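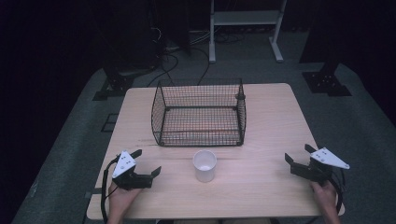 Chère Madame Danladi, chers membres du comité de suivi de la fondation Chidiac, je vous écris un peu plus longuement que la dernière fois, parce que le volet « démonstration à la main » du projet Drerkstead a bien avancé et que j'ai très envie de vous le raconter comme il faut. Vous vous souvenez sans doute que nous avions commencé par la téléopération classique, avec tout ce que cela suppose de patience et d'épaules raides en fin de journée. Nous travaillons maintenant surtout avec les deux pinces portatives : la personne en prend une dans chaque main, se place devant la table et fait le geste elle-même. La tâche de base reste le gobelet en papier blanc, debout devant le panier en treillis noir, à saisir puis à déposer dans le panier. Les plaques triangulaires blanches à points noirs, sur le dessus des pinces, nous servent à retrouver leur position pendant tout le mouvement, et c'est d'elles que dépend une bonne partie de ce qui suit.

Où nous en sommes

Au 26/7/20, nous avons enregistré 1842 démonstrations, dont 757 à deux mains, où une pince stabilise le panier pendant que l'autre s'occupe du gobelet. Dans notre demande initiale, nous parlions des gestes à deux mains comme d'une possibilité pour la seconde année, si tout allait bien, et je suis vraiment heureuse de pouvoir vous dire que nous y sommes déjà ! Dix-neuf personnes ont participé aux séances, la plupart sans aucune expérience de la robotique. Danylo Kobzar, qui les accueille, a mis au point une petite séance de prise en main d'une demi-heure, et je crois que nous lui devons beaucoup : les premiers enregistrements de chaque participant sont devenus utilisables, alors qu'au printemps nous en jetions la plus grande partie.

Le papier, je l'avoue, nous a donné du fil à retordre. Un gobelet serré un peu trop fort se déforme, et une démonstration où il se déforme apprend au robot à l'écraser. Stijn Desmet a donc repris le réglage de l'ouverture des doigts et demandé à chacun de marquer un court temps d'arrêt avant de fermer la pince. Cela ralentit les séances, mais les trajectoires sont beaucoup plus propres et nous gardons cette consigne.

Ce qui a moins bien marché

Les câbles restent notre principal souci. Chaque pince a le sien, et quand les deux mains se croisent au-dessus de la table, la personne le sent et corrige son geste sans s'en apercevoir. On retrouve ensuite cette hésitation dans les données. Nous avons essayé deux guidages différents, un par le haut et un le long des bords de la table, et aucun ne nous satisfait pleinement. L'atelier Gredberg nous a proposé un bras de renvoi léger que nous recevrons, si les délais sont tenus, au début de l'automne.

Nous perdons aussi le repérage lorsqu'une plaque s'incline trop vers l'arrière, ce qui arrive surtout au moment de lâcher le gobelet au-dessus du panier. Dima Issa a écrit un programme qui signale ces passages dès la fin de l'enregistrement, et l'on peut recommencer tout de suite, pendant que la personne est encore en place. Auparavant, nous les découvrions le lendemain, avec l'agacement que vous imaginez.

Dépenses

Le budget est respecté dans l'ensemble. Le poste « matériel » a été un peu plus sollicité que prévu, pour des doigts de rechange et un second jeu de plaques, et le poste « déplacements » beaucoup moins, car la visite chez Sivov a été repoussée. Avec votre accord, nous aimerions reporter ce reliquat sur l'indemnisation des participants, que nous trouvons modeste au regard du temps qu'ils nous donnent. Le tableau détaillé vous parviendra par courrier séparé.

D'ici octobre

Nous voudrions faire rejouer les démonstrations par les deux bras du laboratoire, d'abord à vitesse réduite, puis à la vitesse du geste humain. Nous changerons ensuite la place du panier et du gobelet d'un essai à l'autre, pour voir ce que le robot a retenu du geste et ce qu'il a seulement retenu de la table. Si l'une ou l'un d'entre vous souhaite venir essayer les pinces, la porte est grande ouverte : prévoyez une petite heure, et prévenez Danylo quelques jours avant pour qu'il vous garde un créneau.

Avec toute ma reconnaissance et celle de l'équipe,

Tamsin Begay
Responsable du projet Drerkstead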